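Rillberg Catch-All Tray, Large

Price: $38
Ships from our Colport workshop, usually by Wednesday if you order over the weekend

I started making these because I was sick of the junk drawer. You know the one. You pull it open for a rubber band and it jams halfway on a spatula, and then you're standing there with one arm in up to the elbow trying to push the spatula down. I gave up on the drawer two winters ago and put a big open tray by the back door instead, and I liked it so much that I made a bunch more for friends, and then I had a web page. So hello!

The Large is the one I'd get if you have kids or a dog or a spouse who empties their pockets on every flat surface. It's steel, powder coated, with a rolled rim so you won't snag a sweater on it. Pick it up with one hand and carry it from room to room at the end of the day, toss in whatever doesn't belong, then sort it out on the couch with the TV on. That's my whole system and I'm sticking with it.

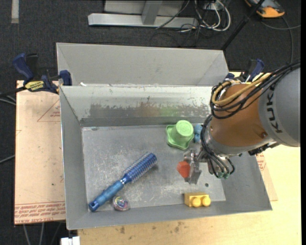

People ask me about dividers all the time. I don't make them for the Large. I tried a set (the old Cordier ones, if you bought from me way back) and everybody took them out after a week, me included. If you really want compartments, the Flindix cups fit nicely along one side and they're easy to rinse.

Will it scratch your table? It comes with four felt feet in a little bag. Stick them on before you load it up, and give the glue overnight. I've got mine on an oak sideboard and the finish is fine, but I did skip the feet on my very first one and I still have the mark to look at.

Cleaning is a damp cloth and dish soap. Please don't put it in the dishwasher, the coating goes chalky. If yours gets dinged up over the years, email me and I'll tell you which touch-up paint I use.

Details
Colors: slate, cream, barn red (red is back in January)
Coating: powder coat, inside and out
In the box: tray, felt feet, care card
Returns: 30 days, just wipe it out first

I do these in batches of 200, and the last batch went in almost no time, so if your color says sold out, put your email in the box and I'll write when the next ones are ready. Orders for shops start at 2 cases. The Small and the Tall are on their own pages, and yes, the Small fits inside the Large for storage.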